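Última atualização: sexta-feira, 18 de setembro de 2020

Montagem de componentes com estimativa de contato: resultados da segunda fase

O grupo de manipulação do Flitimmont concluiu a segunda fase do projeto Flumotari, dedicada à inserção e à extração de componentes em computadores de mesa. A primeira fase tinha tratado apenas de peças isoladas, presas a uma base rígida. Na segunda, as mesmas operações foram executadas dentro do gabinete, com as restrições de acesso que isso impõe ao punho e à garra.

O problema é conhecido de quem trabalha com desmontagem automatizada. A pose de um componente estimada por visão tem erro da mesma ordem da folga do encaixe, e a parede do chassi impede boa parte das orientações de aproximação que seriam preferíveis. Um controlador de posição puro, nessas condições, ou para por excesso de força ou força o conector. O método anterior do grupo recorria a uma busca em espiral com limiar de força fixo. Funcionava bem para memórias e mal para processadores, em que o contato lateral com a borda do soquete era confundido com assentamento.

O método atual, implementado na biblioteca Lullix, substitui o limiar fixo por um estimador do estado de contato. O estimador recebe a força e o torque medidos no punho, a velocidade da garra e a pose nominal do alvo, e mantém uma distribuição sobre um conjunto pequeno de hipóteses: sem contato, contato com borda, contato com duas bordas, assentado. A ação seguinte é escolhida em função da hipótese dominante e da entropia da distribuição. Quando a entropia é alta, o braço recua e repete a aproximação com outra inclinação, dentro dos limites definidos pelo modelo geométrico do gabinete.

O treinamento usou 900 demonstrações teleoperadas, todas com rótulo de fase atribuído manualmente. Foram descartadas 134 por falha de sincronização entre o sensor de força e os codificadores das juntas; o problema foi corrigido no driver e não afeta os dados de avaliação. As demonstrações cobrem processador, módulo de memória e disco de 3,5 polegadas no suporte. As placas de expansão ficaram fora do conjunto, pois exigem a liberação prévia de uma trava que a garra atual não alcança com segurança.

A avaliação comparou três configurações: a busca em espiral da primeira fase, o estimador sem replanejamento de inclinação e o método completo. A ordem das tentativas foi sorteada e a pose inicial do gabinete foi perturbada a cada repetição. O método completo foi superior nos três tipos de peça. A diferença foi pequena nas memórias, onde a espiral já tinha bom desempenho, e grande no processador. O ganho no disco vem quase todo do replanejamento de inclinação, porque o suporte tende a travar na entrada da gaveta quando chega torto.

O tempo médio de ciclo aumentou em 9 segundos com relação à espiral. Dimas Sopacua, responsável pela bancada, atribui a maior parte desse acréscimo ao recuo completo entre tentativas, que a versão atual executa mesmo quando bastaria uma correção local. Uma política de recuo parcial está implementada, mas ainda sem avaliação sistemática.

Quanto à fixação das peças, o procedimento foi padronizado. Processador, memória e disco partem de posições definidas em uma bandeja ao lado do gabinete, e o gabinete é trabalhado deitado, com a placa-mãe voltada para cima. A calibração entre a bandeja e a base do braço é refeita no início de cada sessão. Nas medições de repetibilidade, a bandeja contribuiu pouco para o erro total; a contribuição dominante é a da localização do gabinete.

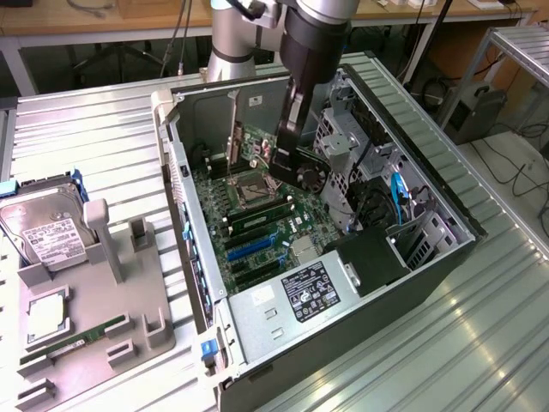
O soquete do processador continua sendo o caso mais delicado. A força vertical admissível é baixa antes do assentamento e o espaço para os dedos da garra é reduzido pelos componentes vizinhos. Por esse motivo, a descida final é feita em modo de admitância, com rigidez lateral baixa, e o estimador precisa confirmar a hipótese de assentamento em 15 amostras consecutivas antes de autorizar a abertura da garra. Valores menores levaram a solturas prematuras nos testes preliminares. Valores maiores não alteraram a taxa de acerto.

Duas limitações devem ser registradas. O modelo geométrico do gabinete é fornecido de antemão, o que restringe o método a chassis já medidos. Além disso, os cabos não são modelados: o planejador trata a região da gaveta de discos como obstáculo expandido, solução conservadora que elimina algumas trajetórias viáveis. Um teste com segmentação de cabos por imagem foi iniciado em colaboração com o laboratório Manríquez e não produziu, até o momento, resultado que mereça relato.

A terceira fase começa em novembro e terá como objeto a sequência completa, da extração do disco à reposição do processador, sem intervenção entre as etapas. O código do estimador e os registros de força da avaliação serão incluídos na próxima versão do Lullix, junto com os arquivos de desenho da bandeja. Os pedidos de acesso antecipado aos registros devem indicar o modelo do sensor de força utilizado, já que o formato de exportação depende da taxa de aquisição.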